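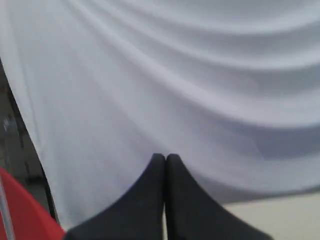
**Sumell opens orders for Runance, a fabric-handling kit for small laundries and linen rooms**

JONBRIDGE, November. Sumell is taking orders for Runance, a gripper kit that helps a robot arm pick up and move soft, floppy goods such as sheets, tablecloths and pillowcases. The kit fits arms that a shop may already own, and the first units ship from the company's Jonbridge workshop this month.

Cloth is hard on robots. A box keeps its shape when you grab it, but a sheet changes shape every time it is touched, and the edge you wanted is often folded underneath. Runance goes after that problem with a pair of soft-tipped fingers, a small camera mounted at the wrist, and software that looks for hems and corners while the arm is close to the fabric.

"I love watching it work on a big white sheet, because white on white is where our early versions got lost," said Xiaoqing Cai, who leads the Runance team at Sumell. "You have a few soft shadows to go on and that's it! We spent most of last winter on those shadows, and I'm so pleased with where we ended up."

The team trained and tuned the software on 1385 pieces of linen, washed and rewashed, in cotton, polyester blends and satin weaves. During development, the kit also spent 29 shifts at Xu, a family-run linen service that supplies restaurants and guesthouses. Staff there asked for two changes, and both made it into the final product: a pause button that can be pressed with an elbow, and finger pads that come off without tools for washing.

**What's in the box**

- Two-finger gripper with wrist camera and mounting plate
- 8 spare finger pads
- Cable set and control unit
- Software license, with updates included for the life of the kit
- Printed setup guide in English and Spanish

The full kit weighs 774 grams at the wrist, pads included, so it can go on lighter arms. The robot arm itself is sold separately. Setup takes an afternoon for someone who has used an arm before, and Sumell offers a video call to walk new users through the first pick.

Runance does have limits, and the company would like buyers to know them before ordering. It handles one piece at a time. It doesn't fold, though it can lay a piece flat or feed it to a folding machine. Fitted sheets with strong elastic still give it trouble, and so does anything with loose fringe. Work on fitted sheets is under way, and any improvement will reach current owners as a regular update.

"Bring us your worst tablecloth," Cai said. "We really do want to see it. The odd ones are how we learn."

Shops near Jonbridge can book a morning visit to try the kit with their own linens. Customers farther away can mail in a bag of samples, and the team will send back video of the kit handling each piece, including any misses.

**Contact:** Runance team, Sumell, Jonbridge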